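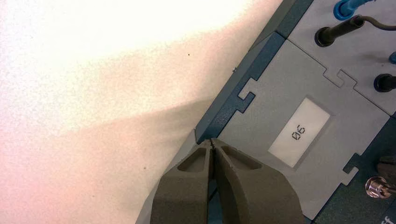
July 5, 2018

Quick one, train in a bit. Wanted to get this down before I forget which run was which.

So. The wrist camera thing works better than I thought it would and for a dumber reason than I hoped.

Background for anyone who skipped the June posts: arm, two fingers, small camera looking down past them, the teal box with the plugs in it. Task is get the fingers to a plug, line up, close, pull. Then the other way round, put it back in. Network gets the camera image and the joint angles and spits out a small move. No force sensing, no model of the box. All learned from me dragging the arm around by hand like an idiot for most of June.

3,534 demos in total. After throwing out the ones where I bumped the table or forgot to hit record properly. I'm not doing that again, my shoulder is still complaining.

First version (the one I showed Teodor) was fine in the mornings and terrible after lunch. Took me way too long to see why. The light comes in from one side and by afternoon there's a big diagonal shadow lying over the white table, and the policy had decided the shadow edge was a very intersting edge. More so than the edge of the box! It would drive down along it, quite confident, and close on nothing. Did this over and over. I had the logs sorted by score and never once by time of day. Sorted by time of day it's obvious in ten seconds.

What I tried:

Brightness jitter in training. Helped a bit. Not enough.

Painting fake shadows on the images, random straight edges, random darkness. Helped a lot. Embarrassingly simple, I draw a polygon and multiply. That's the whole trick. Wrote it in one evening.

Cropping to just the area by the fingertips. Helped with reaching, wrecked everything else, since once it's zoomed in that far it has no clue which side of the box it's on. Gave up after two days.

Numbers, for the people who always ask. 186 trials with the fake shadows, spread from early morning to evening, box shoved to a new angle each time. Old policy only got 20 trials in the same conditions because I got bored watching it miss, so don't put the two side by side in a table please. Old one got 10 out of 20. New one I'm still scoring, there's an argument to be had over what counts as a grasp when the plug comes halfway out and then sticks. Will post when I've settled on a rule and gone back through the video with it. It is clearly better though. Afternoon failures on the shadow edge have basically gone, what's left is mostly plugs.

The plugs. Shiny connector still a problem. Metal ring picks up a highlight and the highlight moves as the camera moves, so the thing looks like it's sliding around when it isn't. The black plug is odd too, black cable right behind it, and the policy likes to go for the cable. Blue one is easy. Of course it's easy, it's bright blue, a sock could find it.

Also the display. I had a worry that the network was reading it, or at least using the digits as a landmark. Taped paper over it for one afternoon and nothing changed much, so I've stopped worrying, but that was a handful of runs and I'd want to do it properly before saying it in a paper.

Teodor Gajewski thinks the shadow trick shouldn't be needed at all if I'd just collected at different times of day from the start. He's right, and I told him he's welcome to come and do the collecting. His version of the experiment (half the demos, spread over the whole day, no painting) is a good one and I'll probably run it. If that matches mine then the polygon thing is just a way of being lazy, and I'm OK with that too.

Other bits before I run:

- the fingers close slightly off center after the last reassembly. Haven't recalibrated. The policy doesn't seem to mind, I do.
- frames and joint angles are logged on separate clocks. Yes still. Yes I know.
- someone emailed asking for the shadow code. It's maybe a page of Python with my swearing in the comments, I'll clean it up this weekend and stick it up here.

Next is putting plugs back in, with the lights off and only the desk lamp. Expecting it to go badly. Ok train.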